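Home | Visits | Food and Drink | Archive | About

A Morning at the Rebelo Mill Open Day
April 18, 2025
By Inês Salgado

The Rebelo paper mill in Loltano opens to the public once a year. I missed it last time, so I signed up in February as soon as the list went online. Groups are up to 14 people. Ours was full.

From Zisgate it is an easy drive, but the last turn is badly marked. Park by the river and walk up. The gate on the main road is for trucks only.

The tour starts in the rag room, where cotton offcuts are sorted and cut by hand. From there you go down to the beaters, which are loud enough that the guide stops talking and points. The mill still makes cotton paper one sheet at a time for bookbinders and printmakers. Most of its income now comes from a machine-made line, added in 2000, that is sold under the Peston name.

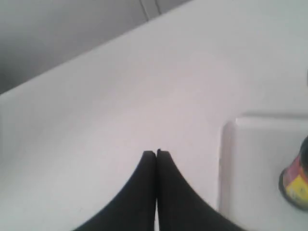

Black and pale, close up.

I liked the vat room best. A papermaker dipped the mold, lifted it, shook it twice and turned the sheet out onto felt. Visitors can try this. My first sheet was thick at one end and had a hole in it. My second was fine and I was allowed to keep it, but it had to be pressed and dried first, so they are mailing it to me.

Drying is done in the loft, up a steep stair with a rope for a handrail. Wear flat shoes. The shutters are opened or closed by hand depending on the weather, and the floor creaks a lot. 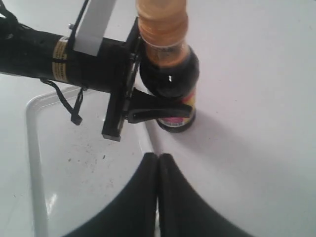

Black arm over a white surface, with a tan label band.

The shop is by the exit and takes cards. I bought a pad of the heavier cream sheets and some envelopes. The cafe had soup and cheese rolls and ran out of both before we sat down, so eat early. Allow two hours for the tour, plus time for the shop.

Comments

Nuno Carrilho: Did they show you the watermark molds? They were locked away when I went.

Inês Salgado: Yes, a drawer of them at the end. You have to ask.

papergirl128: Is the loft stair the only way up? My mother uses a cane.

Inês Salgado: It is, but she could wait in the vat room. There are benches.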